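Dishwasher leaves white film on glasses - still open
Print | E-mail

Okay, round two with the Fikari. I topped up the rinse aid, bumped the dial to 4 like Gudrun suggested and ran the hot cycle empty.
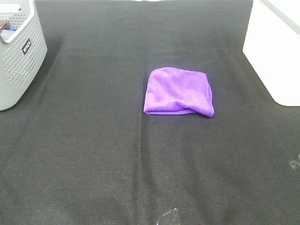
Glasses still came out cloudy, worst on the top rack. Vinegar takes the film right off, so I'm guessing hard water and not etching. Salt reservoir was half full, cap on tight.

Pulled the filter as well - bit of grey sludge, nothing dramatic. The lower spray arm had two holes plugged with what looked like rice, so I poked those out with a toothpick.

Next up is the softener setting. The manual says hold the button for 12 seconds, but mine just beeps at me! Reinhold, is yours the same colour panel?

Print | E-mail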